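4 January 2018

So the Christmas decorations are down, the tin of biscuits is finally empty (my fault) and I have been let loose on the spare room. I only went in for a pillowcase! Three hours later I was sitting on the floor surrounded by clothes, wondering how one small room can swallow so much.

A bit of background for anyone new. We moved in back in September, and the spare room got whatever wouldn't fit anywhere else. Winter clothes, summer clothes, a box from Josmont that I still haven't opened, curtains for windows we no longer have. The door shut, so I shut it.

Yulan Lü came round on Tuesday and told me to start with the black things, and I laughed, but she had a point. I own an awful lot of black. Black tops, black cardigans, black scarves that might be skirts. They all look the same folded up in a drawer, so I never wear half of them, and then I go and buy another one. This time everything black went across the bed first and I picked each one up and asked whether I'd wear it next week. If I had to think about it, off it went to the charity bag. I filled 5 bags — I was quite shocked.

The coloured stuff was easier. I know what I've got, I can see it from the door. Towels got a sort as well, and the scratchy ones are now for the car.

Then there's the bedding, which I refuse to be sensible about. Yes, it's the monkey sheet. It's got stripes in every colour going and great big red mouths on the monkeys, and it cheers me up every single time I make that bed. A grown-up would have plain white. I did look at some plain white from Hotov, 180 thread count and 18 pounds, and I put it back on the shelf and felt nothing.

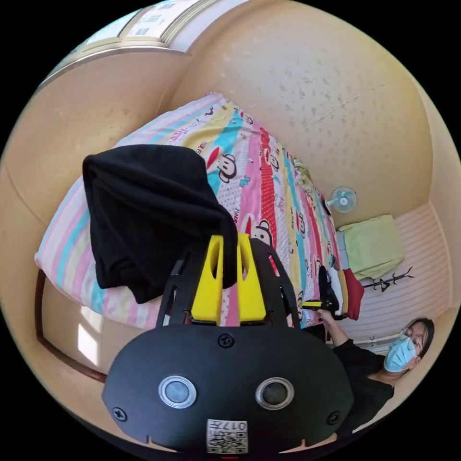 Lingyun Qin reckons I'm folding everything wrong anyway, and that cotton tops should be rolled up tight and stood on end so you can see them all when you open the drawer. I tried it with one drawer last night. It does look lovely, I'll admit, but the minute you take one out the rest flop over like tired toddlers, so maybe I need a smaller drawer. Or more tops!

Still to do: the top of the wardrobe, the bag of odd socks, and that Josmont box. I'm having a cup of tea first.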